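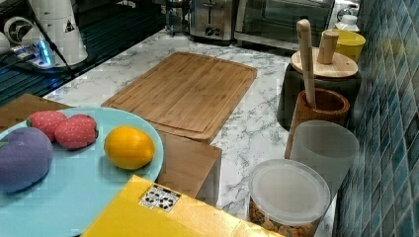 Mornurov Club Practice Ball, Red

Sold singly or in boxes of 8

The Mornurov is a four-piece leather cricket ball for nets, middle practice and any match where the trophy is a handshake. It has a cork and wool core, a hand-stitched seam and a finish that lasts long enough for somebody to argue about whose job it is to shine it.

We have sold it for three seasons, mostly to clubs in places where cricket has to share the field with softball and a man flying a drone. It is the ball we get the fewest emails about. In this trade we count that as praise.

What it does

With the new ball you get swing for the first 9 overs or so of a normal evening, later if it's humid and somebody keeps up the polishing. The seam stands proud and stays that way for a good while. Medium-pacers love it. Medium-pacers will also tell you it was their wrist position, and you should let them.

Once the shine goes, the Mornurov turns into an honest spinner's ball. The leather roughs up evenly, so there's something to grip, and it doesn't go soft and pudding-like the way our old club ball did. (That was the Plandmont Standard. We still have two boxes left at a very good price. Read the reviews first.)

On matting it comes on to the bat faster than you may be used to. On turf it behaves. On concrete with no mat over it, the leather will be ruined inside an hour, and we will know, because the photos you send us will have concrete in them.

What it doesn't do

It isn't waterproof. The leather has a grease finish that will put up with dew and a light drizzle. If you leave one in a hedge until spring, what you find in the spring is your own affair.

It isn't approved for first-class cricket, and we have never asked. If you play first-class cricket and are buying balls from this page, please get in touch, we'd love to hear how that happened.

It isn't soft. People new to the game order it for the backyard because the price looks friendly, then write to us about a window. For backyards, buy the Bokach Windball, further down the shop. It's orange, it's plastic, and it bounces off a patio door with a noise you'll get used to.

Details

Color: red
Construction: four-piece, alum-tanned leather
Core: layered cork and wool
Stitching: by hand, white thread
Size: adult men's and open age. Women's and junior sizes are listed separately.
Stamp: gold foil, gone by the second session
Box of 8 comes with a cotton drawstring bag

The white and pink versions are out of stock. The pink one sold out in February and the factory hasn't given us a date for more. We've stopped guessing, after the last guess.

Looking after it

Wipe it with a dry cloth after play. If it's wet, let it dry slowly in a room, away from heaters and car dashboards. An oven set to low is still an oven, and yes, we've had that phone call.

Don't store used balls with new ones. The dirt travels. The drawstring bag is for the used ones and the box is for the new ones, a system that has defeated every club we have ever visited, ours included.

You can put a little leather conditioner on an old practice ball to get another few weeks out of it. Go easy. Too much and it gets heavy, and your keeper's hands will let you know before he does.

For bowling machines, use something else. The wheels chew the seam. Sikder makes a dimpled machine ball that we stock in yellow, and it costs less than what you'd be destroying.

From the nets

Ignacio Echevarría runs winter nets for a league club and has been through more of these than anyone else on our books. His notes, slightly trimmed:

"We bowl 300 balls in a session, most of them short. The Mornurov lasts us longer than anything else at the price. One in our last box had a lump near the seam and Bokach swapped it without making me fill out a form. The seam did cut into my first finger for the first week. My off-spinner says it drifts. I haven't seen it drift. I have seen it land on the next court."

We replaced the lumpy one, as he says. These are sewn by hand and every so often one gets through that looks like it was sewn on a bus. Send us a photo before you bowl with it and we'll send another. After you bowl with it, we have only your word for how the lump got there.

Ordering

Singles ship in a padded envelope. Boxes ship in a box. Orders placed before noon go out the same day if the person who packs them isn't away playing, and you'll get an email either way.

Club accounts get a better price on full boxes. To open one, write to us with the name of your club and the league you play in. If the league has folded, or is four friends and a group chat, write anyway.

Returns are fine on unused balls in their wrapping. A ball with grass on it is a used ball. So is a ball that has been "just tossed around in the kitchen."

Prices on this page were last changed on Aug 1, 2020. They went up a little. Leather did too.

Goes with

Bokach Windball, orange, senior and junior
Sikder Machine Ball, dimpled, yellow
Bokach Ball Mallet, for knocking in the bat you should have knocked in last month
Plandmont Standard, red, while they last – and they do seem to be lasting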